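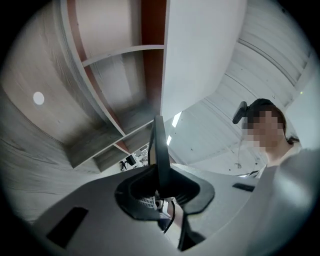
Before you hand any chore over to Poneo, please spend a little while deciding whether it's a chore a machine can do yet. We say this warmly, as people who would love to tell you the answer is always yes! Tidying shelves is a good place to start thinking. An open wooden unit divided into compartments, tall ones next to low narrow ones, is easy for you and me, but the low ones are shadowed inside and a gripper has much less room to turn in them.

4.2 Choosing a first chore

1. Pick one compartment, preferably a tall one, and leave the others for later.

2. Put in a few light things that won't break. Folded towels are a favorite of ours.

3. Open the Chores menu, choose Shelf, then Fetch, and let Poneo try it 3 times while you stay nearby.

4. If it manages all three, move on to Put Back. This is the harder of the two - Ffion Howells, who wrote the Shelf routine, still does her own putting back at home.

Note: Poneo works slowly. A shelf you could straighten in 2 minutes may take it nearly half an hour, and it will ask for your help along the way. Press Guide when it does.

Caution: Do not ask Poneo to lift anything over 200 grams above shoulder height. Keep glass, candles and full cups out of its reach.

Note: Low, narrow compartments are not supported in this version. You may find it gets one right now and then, but please don't count on it for anything you care about. See section 4.3 for drawers.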